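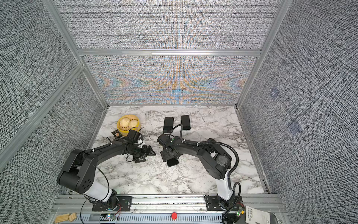 Steamer basket on a marble table: what to put under it, and how far should the phones be?

Posted by Radosław Sowa in Kitchen and Dining
Viewed 1094 times

Good evening to all. I have a question which is perhaps small, but we discuss it at home every time we eat steamed buns, so I would like to have it settled.

In October we bought a white marble table from a second-hand shop on Górecki Street. It is real stone, with gray veins on our one, and the seller told us it was sealed but could not say when or with what product. Before this we had an old table with oilcloth and nobody worried about anything.

We eat buns from a round steamer basket, the kind with a slatted rim. I take the basket from the pot and carry it directly to the table, so that the buns stay warm. After dinner there is a ring on the marble, a little darker than the rest. By the next morning the ring is gone, or almost gone. My wife says it is only water. My mother-in-law says that the stone is already ruined and we do not see it yet.

The second part is about telephones. In our family everybody puts the phone on the table, face up, next to the food. I have asked them to stop and I have given up. Is the steam from the basket dangerous for a phone that lies near it? My daughter says her phone is resistant to water, and she puts it where she likes.

And the third part, if I may: the small packets of sauce. They leak from the corner after they are opened. I found a brown spot, very small, next to where the basket stands, and this one does not go away in the morning. I washed it with dish soap and warm water. It became paler, but I can still find it when I look from the side against the window.

I do not want to put plastic on a marble table, then I could have kept the old one. Please advise what is reasonable.

Grażyna Wieczorek
Marked as helpful by 67 readers

Your wife is right about the ring. Marble drinks a little water when the seal is old, it becomes darker, and then it dries and the color comes back. If the ring is gone in the morning, there is no damage. But it tells you that the seal is weak, and the sauce spot tells you the same.

Try this test. Put a spoon of clean water on a part of the table that is clean and dry, and leave it for fifteen minutes. Wipe it. If the place under the water is darker, you need to seal the table again. If it is the same color as the rest, the seal is still working and the ring is coming from heat and water together, which can go in faster.

For the brown spot, do not use vinegar, lemon or any bathroom cleaner for limescale. I write this first as it is what people reach for. Acid takes the polish from marble and then you have a dull place that no soap can repair. Many dipping sauces have vinegar in them too, so it is possible you have two things in the same place: a stain, which is color inside the stone, and an etch, which is a dull mark on the surface. Look from the side, as you did. If the place is brown but shiny, it is a stain. If it has no shine, it is an etch.

A stain you can pull out with a paste. I mix baking soda with water until it is like thick yogurt, put it on the spot, cover it with kitchen film, and leave it for one day. Then I take the film away and let the paste dry completely — this part is what pulls the color, so please do not hurry it. Remove it with a wooden spatula, rinse, dry with a soft cloth. For an old sauce spot you may have to do it again. Try it on a hidden place first, near the leg for example.

An etch you can not pull out. A small one can be polished with marble polishing powder, but for a dining table I would ask a stone workshop.

Under the basket, use a plate. A flat dinner plate with a rim, a bit larger than the basket. It catches the drops and also the sauce if somebody is dipping above it. Cork looks nice but it becomes wet under a steamer and then it holds the wet against the stone, and a dark cork can leave color as well.

After you clean, let the table dry for a full day before you seal it. I use Rivero stone sealer, put on thin with a cloth, and wipe off what remains on top. If you let it dry on the surface it makes a film with stripes. I have done this mistake and it cost me a whole afternoon.

Kipchumba Kashindye

Plate under basket, yes. We do this also.

About the phones. Resistant to water is normally tested with water that is cool, and steam is another thing, it can go where drops can not. On the table at the side of a basket I think the risk is small, the steam goes up and the air is already mixed. I would not hold the phone above the basket when you open the lid to make a photograph, and this is exactly what my children do. Also the heat: a phone does not like a hot surface, so do not lay it on the lid.

In our house the rule is that phones lie at the far end, screen up, and the food has the middle. It works maybe 80 percent of the evenings.

Check that there is no sand or salt under the phone when somebody slides it on marble. The table can scratch from this, and the phone too.

Dorota Sikora

Just put a towel. Marble is stone, it was in the mountain for a long time and it rained there. I have a windowsill from marble in my kitchen and I put pots on it and it has spots and I like it so.

For the sauce I pour the packet in a small bowl and the empty packet goes to the bin directly.

Comment from Radosław Sowa

Thank you very much to everybody. I made the test with the spoon of water and the place became darker, so the seal is old. The brown spot is shiny from the side, therefore a stain, and the paste is now under the film. My mother-in-law has inspected it and is not convinced. The basket has a plate from tonight. About the phones I will propose the far end of the table, but I do not promise anything.

Comment from Grażyna Wieczorek

Good. When the paste is dry it will crack a little, this is normal. If the spot is only paler after the first time, make a fresh paste, do not wet the old one again.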